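Faklow Forum > Satz und Druckvorstufe

**PDF aus Ullstead druckt dunkle Flächen zu**
Juli, eingestellt von blindtext_k, 14:20 Uhr

Ich setze ein Heft in Ullstead und lasse es bei Flirorari auf ungestrichenem Papier (Thoroddsen Natur) drucken. Am Monitor sind dunkelgraue Flächen sauber von Schwarz getrennt, im Andruck laufen sie zusammen. Helle Bereiche sind unauffällig. Export als PDF mit Voreinstellung "Druck", Bilder liegen in sRGB. Die Datei hat 1.727 KB. Schwarzer Text steht auf 100 % K, daran liegt es nicht. Wo setze ich an, beim Bild oder beim Export?

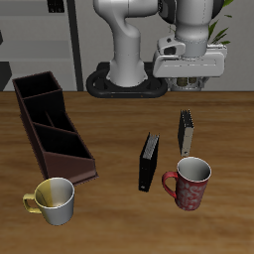 Weißer Arm auf schwarzer Montageplatte, Tischplatte aus Holz

**registerhaltig**
Bei beidem, aber zuerst beim Export. Die Voreinstellung "Druck" wandelt in das Profil für gestrichenes Papier. Naturpapier hat höheren Tonwertzuwachs und verträgt weniger Gesamtfarbauftrag, die Tiefen schließen sich dann zwangsläufig.

1. Profil für ungestrichenes Papier bei der Druckerei anfordern und installieren.
2. Unter Ausgabe > Farbe als Zielprofil eintragen.
3. Rendering-Intent auf "relativ farbmetrisch", Tiefenkompensierung ein.
4. Softproof mit Papierweißsimulation aktivieren und die dunklen Stellen prüfen.

Wenn Grau und Schwarz im Softproof noch zu nah beieinander liegen, Gradationskurve im unteren Viertel leicht anheben. Den Schwarzpunkt dabei nicht verschieben. Kritisch sind Motive, bei denen Schwarz direkt an Anthrazit grenzt.
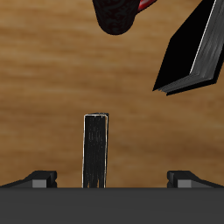 **Zweite Antwort von falzbein**
Punkt 4 bringt nur etwas mit kalibriertem Monitor. Sonst Andruck bestellen. Die Bilder würde ich in sRGB lassen und erst beim Export wandeln, dann bleibt das Original für eine andere Papiersorte brauchbar. Dunkelbraun nach der Wandlung getrennt kontrollieren, das kippt auf Naturpapier gern ins Grünliche. 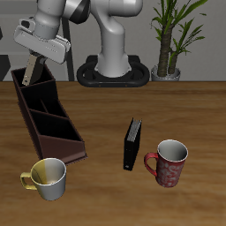 Dunkelbrauner Schreibtisch-Organizer, Tisch aus Holz, graue Wand

**ohnezeichen**
Hatte ich auch mal. Habe die Bilder einfach heller gemacht.

Kommentare

blindtext_k: Profil getauscht, die Datei hat jetzt 805 KB. Ist das normal?
registerhaltig: Mit dem Profil hat das nichts zu tun. Vermutlich ist die Neuberechnung der Bilder aktiv, unter Ausgabe > Bilder nachsehen.
blindtext_k: War aktiv. Ist jetzt aus.

Ähnliche Themen
- Überdrucken bei schwarzem Text in Ullstead
- Tiefschwarz auf Thoroddsen Natur
- Flirorari lehnt PDF wegen Farbauftrag ab
- Haarlinien verschwinden im Druck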